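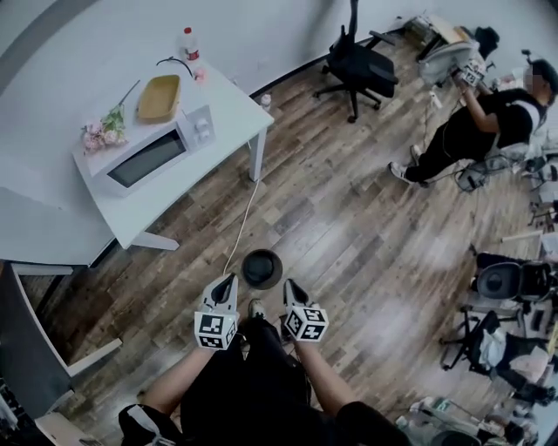 Two Pranum hand-held grippers in use, one in each hand, with a marker cube on each body.

Search products, spares, guides Go

Pranum hand-held gripper, matched pair

Supplied by Zadach. Sold as a pair (left and right) or singly. Finger pads are sold separately, so please read the section on pads before you order.

The Pranum is a gripper you hold and work yourself. It is used to record hand movements for training a robot arm, and to find out whether a gripper shape suits a job before money is spent on the powered version. You squeeze to close and let go to open. The opening is 100 mm at the widest point of the fingers, and the powered Pranum that bolts to an arm has the same opening and takes the same pads. Anything you learn about pads on the hand-held model carries over.

Each gripper has a white or light grey housing, a printed marker cube on the body for tracking, and a wide-angle camera looking out over the fingers. The camera has a round view. You get both finger pads, the gap between them and a good deal of the room, with a strong bend towards the edges. Straight table legs will look splayed. If your software expects a flat picture, you will need to correct for the lens first, and the file for doing so comes with the gripper.

Choosing finger pads

Pads are made by Rukel. We stock two sorts.

Soft wedge, mesh face. A black wedge with a fine perforated texture on the inner face. It gives a little when it meets an edge and is the one most customers end up with. Good on bowls, cups, baskets and anything with a rounded lip. It is poor at picking up a single sheet of paper.

Narrow point. A stiffer black pad that comes to a tip. Better for cable, plugs, stems and bottle caps. It marks soft plastic if you squeeze hard, and it will slide off the rim of a heavy bowl unless you come in square.

Juniper Quintanilla, who runs our demonstration room, tried both sorts on kitchen items over 5 days. She preferred the soft wedge for nearly everything on a table and changed to the narrow point for leads. Demetrius Marchetti did the same work and kept the narrow point on his right hand throughout, so there is some taste in it. Mixed pairs are fine. The grippers do not need to match, but write down which pad was on which hand, as it is hard to tell later from the recordings alone.

Changing a pad needs the small hex key in the box. Do not overtighten. If the wedge sits slightly proud on one side after fitting, back the screw off and seat it again. 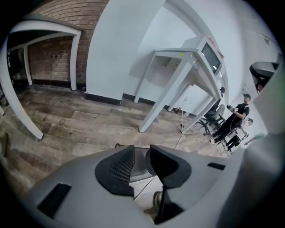

Setting up a room

Most of the questions we get are about the room. Some points that come up often:

- Leave floor space in front of the table. People step back further than they expect to, and the floor can be a working surface too.
- Watch mains leads. A lead running down from an appliance and across the floor is easy to catch with a foot when both hands are full.
- Plain walls give the tracking little to go on. Brick, planks and furniture all help.
- Keep the marker cubes clean and facing outwards. A thumb over one face is usually all right, two faces is not.
- Other people may be in view of the wide lens even when they are well off to the side. Ask them first.

Controllers

The hand-held gripper needs no controller. For the powered version we supply the Lindgren unit, which closes at the same rate as a steady human squeeze when left on its standard setting. Other controllers will work, but we have not compared them and can't advise on settings.

In the box

2 grippers, wrist loops, hex key, lens file, printed guide. No pads. A pair of grippers takes 4 pads.

Stock and delivery

Singles are in stock. The next batch of matched pairs is due in July. For loans and trade orders ask for Rochelle Sorensen. Repairs and spare marker cubes go through Vaughn Zamora – please send the gripper without its pads.

Last updated: Tuesday, June 10, 2025

Related items
Rukel soft wedge pad, mesh face, single
Rukel narrow point pad, single
Pranum powered gripper
Lindgren gripper controller
Spare marker cube for Pranum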